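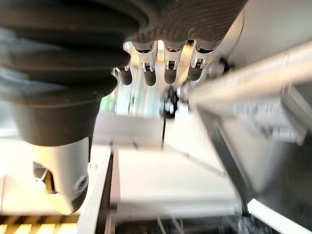
Fig. 5. Hand fitted, fingers hanging free, silver rail off to the right.

Section 4: Fitting and checking the hand

You should have the arm up and the Pellus controller talking to it by now. If you haven't, go back to Section 3, because I'm going to assume it from here on. I set aside a whole Wednesday evening for this part and needed most of it.

1. Turn the power off at the wall. I know the controller has its own switch. Use the wall one anyway.

2. Offer the hand up to the wrist plate with the palm facing down and start all 6 bolts by hand before you tighten any. Mal-soon Wi held mine up while I fumbled about underneath, and I'd get a second pair of hands if you possibly can!

3. Tighten the bolts in a star pattern, a bit at a time. The Gandberg key in the kit is fine for this.

4. Feed the ribbon cable through and leave around 100 mm of slack at the wrist. My first go was much tighter and the plug popped out on the first big turn (that was a fun half hour).

Note: older Grarketti plates have the cable slot on the other side. Turn the plate over and carry on.

5. Power up and send the hand to its rest pose. All four fingers should drop and point at the floor, with a bit of lean on the outer ones. 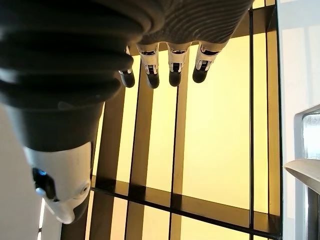

Fig. 6. Rest pose from underneath, with the ribbed sleeve on the left.

6. Run finger_test at speed 4 and watch each finger curl and open in turn. If one lags, slacken its tendon screw by a quarter turn and run it again.

Caution: keep your own fingers well out of the palm during the test. It closes quicker than you'd think, even on the slow settings.

7. Save the offsets under a name you'll recognise later. Byung-chul Yeon called his "new" and then "new new", and we've still got both on the Won laptop.

Leave the hand powered for 19 minutes, then check the bolts once more before you go on to Section 5.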